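Chapter 3
The Package and the Buyer

What you will learn in this chapter
How a package protects the product and how it speaks to the buyer
The difference between primary, secondary and transport packaging
Why the shop and the factory often want different things from the same package
How to read a simple packaging brief

3.1 A small problem in Fullcombe

In December the owner of a grocery shop in Fullcombe, Birdie Schumacher, wrote a letter to one of her suppliers. The supplier was Fluvska, a family firm which makes savoury biscuits. Her letter was short and polite. She wrote that her customers liked the biscuits very much, but that they bought them only when she was standing beside the shelf and could recommend them. When she was at the till, the biscuits stayed where they were.

At Fluvska the letter was first given to the sales manager, Rafferty Lindgren, who believed that the price was too high. Then it went to the production manager, Anika Ostrowski, who had another opinion. She visited the shop and stood for one morning in front of the shelf. The Fluvska packet was beige, with brown letters, and it lay flat between two taller products. From a distance of 3 metres she could not read the name of her own firm.

We will come back to this case several times in the chapter. It is a modest case, without large numbers, but it contains almost all the questions which a student of packaging has to ask. Who sees the package? From how far? In which position does it stand, and for how long does the buyer look at it?

3.2 Three layers

In the trade we usually speak of three layers of packaging.

Primary packaging is the layer which touches the product. For a biscuit it is the film or the paper in which it is closed. Its first duty is to keep air, water and light away from the food. If it fails in this duty, a beautiful design cannot help.

Secondary packaging holds several primary packages together, or gives one of them a better form for the shelf. The carton around a tube of toothpaste is the most familiar case. Some products have no secondary packaging at all, and in the last years many producers have tried to remove it.

Transport packaging brings the goods from the factory to the shop. The buyer seldom sees it. For the person who loads the lorry, however, it is the only layer that matters — its strength, its weight, and whether it fits on the pallet without empty space.

The carrier bag which the buyer receives at the till is a special case. It belongs to the shop and not to the producer, and older textbooks leave it out completely. In this book we treat it as a fourth layer. It is the last surface the buyer sees before he or she goes home, and it is also seen by other people in the street.

3.3 Colour as a signal

Within one range of products, colour has a practical task. It tells the buyer which flavour is in the packet, and it does so before any word is read. A buyer who has chosen the same flavour many times does not read the label again. The hand goes to the colour.
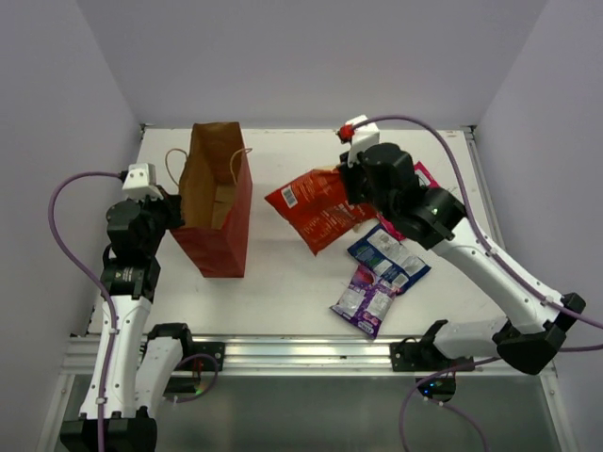

For this reason a change of colour is always a risk. When the firm Kamata gave new colours to its range of roasted nuts, it kept the names, the recipes and the weight of 100 grams. Even so, the firm received 157 complaints from people who had taken home the wrong flavour. The designer, Davoud Salehi, later explained that the new colours were tested on a screen, one by one, and never together on a shelf.

From this we can take a working rule. Colours inside a range must be different enough that they are not confused, but they must share something else, for instance the position of the name or the form of the letters, so that the family is still recognised. How this balance is found will be discussed in section 3.6.

3.4 The packaging brief

A brief is the document in which the producer tells the designer what is needed. A good brief for a small product can fit on 2 pages. It names the product, the buyer, the place of sale, the materials which the machines can accept, and the cost which must not be passed. It should also say what may not be changed.

The brief which Fluvska sent to the design office Tusteck is printed at the end of this chapter. It was written by Arlo Gallagher, at that time a trainee, and it has several weaknesses. Read it once now, before you continue, and mark the places where you as a designer would need to telephone the client. You will need your notes for the first exercise.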